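Getting started with the Cellside room pack: your first drawer task, start to finish

Print this page | E-mail to a friend

14 comments | 31 shares

I've had the Cellside room pack on my machine since October, and I get asked the same thing every time I mention it: okay, I've paid for it, it's installed, now what? Fair question! The manual that comes with it is mostly a list of menu items. So this is how I go from a fresh install to a two-armed robot parked in front of a cabinet, ready to try pulling a drawer, all in simulation and all on an ordinary desktop.

You'll need the base simulator (Lorkent, version 2 or later), the room pack, and a free evening. I did mine on a Wednesday after tea and was finished before bed, with a good chunk of that spent hunting for a setting I'll point you to below.

Step 1: Load a room and leave it alone

Open Lorkent, go to Scenes, and pick one of the furnished rooms. Resist the urge to start moving furniture. I know, I know, the colours are a bit loud and you'll want to fiddle, but the robot's starting pose is saved relative to the room, and if you shuffle things now you'll be chasing your tail later. Save a copy under your own name first. I call all of mine "Mostport" plus a number, after the racetrack, for no good reason at all.

Step 2: Drop the robot in

Choose the two-arm body from the robot list and click Place. It'll land wherever the cursor was, so click on open floor. Then use Nudge (the little arrows, not the drag handle, which is far too jumpy) to bring it up to the furniture until both grippers are near the cabinet. Keep them open and empty for now.
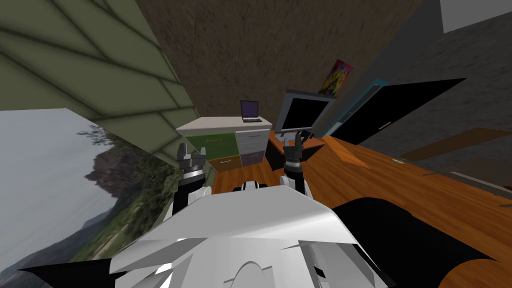
Both arms up at the four-drawer cabinet, with the laptop on top and the desk and monitor to the right.

The tilted view takes some getting used to. If it's making you seasick, there's a Level Horizon button under View, but I've come to like working with the tilt on. I can keep an eye on both grippers and the drawer handles in one go.

Drawer colour is your friend, by the way. When you write the task you can refer to a drawer by its colour, so "open the green drawer" works fine and saves you digging out the part name. The handles are thin, mind you, so plan your approach with a bit of care.

Step 3: Fix the step size before you do anything else

This is the setting I lost my evening to. Go to Physics, then Advanced, then scroll right to the bottom. The pack ships with the contact solver on Fast, and on Fast my fingers slid straight through a handle like it was fog. Switch it to Careful and set the iterations to 500. Your frame rate will drop. Mine went from smooth to a touch chunky, and I can live with that.

Step 4: Check the close-up view

Now switch over to the gripper camera. You'll find it in the camera dropdown under whatever you've named the arm. I do this before every run, even when I'm sure everything's fine, and I look for 3 things: the fingers are properly open, they aren't clipping into anything, and I can tell what's between them and the nearest surface.
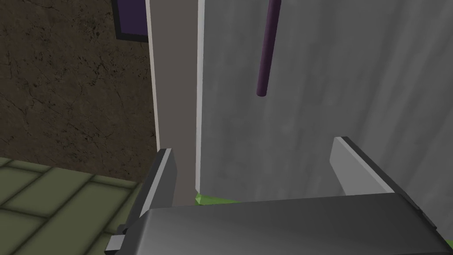
Close-up at a light grey panel, fingers spread, with a sliver of something lime green down at floor level.

Little things like that green bit are easy to miss from farther back. The palm hides a lot when you're in this tight, so if you spot a sliver of something, raise the arm a notch and have a proper look before you close the fingers. Big flat panels can fool you on distance too. I go by the bright edge strip, and I creep in with the arrows.

Step 5: Run it slow

Set playback to quarter speed and hit Run. If the arm jitters, stop and go back to Step 3, as the solver setting has a habit of resetting when you switch rooms. (Cellside, if you're reading, please fix this!) If the arm reaches for the wrong spot, your saved copy and your task file are probably pointing at different rooms.

Is it worth the money?

For me, yes. I tried the Văduva add-on first and liked its menus better, but the rooms felt bare and I got bored of them quickly. The Cellside ones have textured walls, pictures, tiles and odds and ends all over the place, so there's plenty for the arms to bump into. The documentation is thin and the solver default is silly. I'd still buy it again.

Next time I'll go through recording a run and playing it back on the other arm. Leave a comment if you get stuck on Step 3 and tell me which version you're on.

Print this page | E-mail to a friend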